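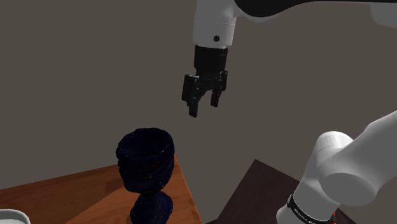 Thread: Refinishing a butcher block counter – oil or hardwax?

dimitriou_d
Joined the forum just to ask this. We bought a place in Arberg with a long run of butcher block in the kitchen, and the stretch by the sink has gone gray and kind of fuzzy. I sanded a test patch and the wood underneath is gorgeous (maple, I think?). My sister swears by plain mineral oil and my neighbor says I'd be crazy not to use a hardwax oil. I cook a LOT, so it's going to get wet. What would you put on it?

sawdust_thang
Hardwax, no question. I did ours in April with two thin coats of the Mocanu matte and it still beads water next to the faucet. Thin is the key word – wipe it on, wait fifteen minutes, wipe off everything you can. My first try I left it too heavy and it stayed tacky for 3 days. Had to scrub it back with a white pad and start over.

noemi.sz
Going to disagree with Thắng here. Mineral oil is boring, but when you burn a ring into the counter you sand that one spot, rub in more oil and go eat dinner. My mother's block has had nothing else on it and she rolls dough right on the wood. Hardwax looks great until you need to patch it, and then you get a shiny island.

sawdust_thang
You get a shiny island if you patch it with the wrong sheen! Mine blended fine. And how often is your mother oiling hers?

noemi.sz
Once a month, takes her ten minutes. She likes doing it.

sawdust_thang
Ten minutes a month forever, no thanks lol

Mekdes_W
Before anyone picks a finish, what grit did you stop at, Despina? I went up to 220 on mine and the oil barely soaked in. Took it back to 150 and it drank the stuff. Also wipe it down with a damp rag, let it dry and sand lightly again, or the grain will stand up the first time you spill something and you'll be back to fuzzy.

dimitriou_d
Stopped at 120 on the test patch, then got scared and quit. Didn't do the damp rag thing at all, so that's tomorrow. The gray is deepest right at the sink cutout – do I just keep sanding?

Mekdes_W
Try oxalic acid on the gray first. Gloves and goggles, follow the label, rinse it well. Saved me a ton of sanding. And seal the raw edge inside the cutout while you're in there, mine was bare end grain and that's where all the water was getting in.

salbers
What Mekdes said about the cutout. A guy quoted me 1375 to replace the whole counter and all it needed was new caulk and a weekend. I used the Unero oil by the sink and mineral oil on the island, so I guess I'm no help settling this one. The island does look nicer.

noemi.sz
Ha! Thank you Sabine.

dimitriou_d
OK, leaning hardwax by the sink and oil on the baking end. Does it look weird where the two meet?

salbers
Mine are separate counters so I can't tell you. Do a scrap piece first?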